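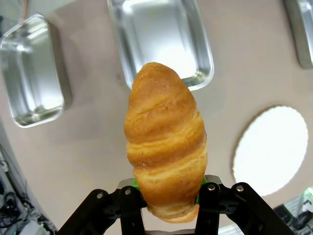 Photo: Arne Hagedorn

Clitthorpe Community Board > World & Foreign Affairs > Transit visas and the Girkisent crossing

bhavana_p
Posted 2019-04-15

Hello all, it's been a while since I started one of these, so bear with me. I've been following the talks over the Girkisent crossing and I'm trying to sort out what I think of them. As I understand it, the two governments have agreed in principle to a shared transit permit, good for 45 days, for people who are passing through on their way somewhere else. The deputy minister, Jana Heitmann, called it "a corridor, with doors at both ends," and I've been turning that phrase over all morning. Who gets to hold the doors?

My own parents crossed two borders on papers that were good in one country and worthless in the next, so I come at this with some feeling. I'd love to hear from people who know the region better than I do.

oldharbor
Welcome back, Bhavana! I read the draft text over breakfast (all of it, my wife will confirm) and I think it's better than people are giving it credit for. Right now a family can wait most of a summer for a stamp, and in the meantime they can't work or rent a room. A 45 day permit at least gives them a date on paper. Is it enough? No. But I lived in Fola for six years and I remember what the line looked like in August, and I would have been glad to see anything at all that moved it along.

rivet_126
I'm going to disagree, though kindly I hope. The permit is capped at 3000 a year. Last I read, the crossing office was sitting on a pile of cases much bigger than that, and the cap doesn't go up if more people come. So you've got a nice new door and the same number of people in the hallway. Heitmann's side gets to say they did something, and the other side gets to say they kept a lid on it, and then both of them go home until after the elections.

Also nowhere in the draft does it say what happens on day 46. I looked.

oldharbor
Article 9, second paragraph. "Shall be referred to the competent authority."

rivet_126
Which one, though? There are two countries in this agreement and each has a competent authority, and they've spent years sending people back to each other. That's my whole complaint in one line of the text.

oldharbor
OK, that's fair. I had taken it to mean the country that issued the permit, but reading it again I can't swear that it says so.

B. Nolte
Long time reader, I don't post much. Bastian, from over by the old mill for anyone who remembers me. I wanted to put in a word about the fee, as it hasn't come up yet. It's set at 400 per adult, and the draft lets each side collect in its own currency. I helped a neighbor through a similar process some years back and the fee was the thing that nearly sank him, more than the interviews or the waiting. He'd saved it once and then had to save it all over again when the first application lapsed. If they waived it for a second try I would feel a good deal warmer toward the whole business.

bhavana_p
Bastian, thank you, I had skipped right over the fee schedule. My father used to keep his receipts in a cookie tin for exactly that reason — he was sure somebody would ask him to pay twice, and once they did.

Rivet, I take your point on the cap. Do you think a permit without a cap would ever have been signed, though?

rivet_126
Probably not this year. I'd still have liked to see them ask for it. You start high and you settle. They seem to have started at the settling.

quillandpost
Has anyone read Benedikt Janssen's piece on this? He thinks the regional angle is being missed, that the neighbors to the south ought to have been at the table from the start, because most of these folks come through there first. I went to the talk at Engelhardt hall where he made the same argument and found him a bit gloomy, but I couldn't find the hole in it.

oldharbor
I'll look for it tonight. Is it the long one or the short one?

quillandpost
Long one. Get a coffee first.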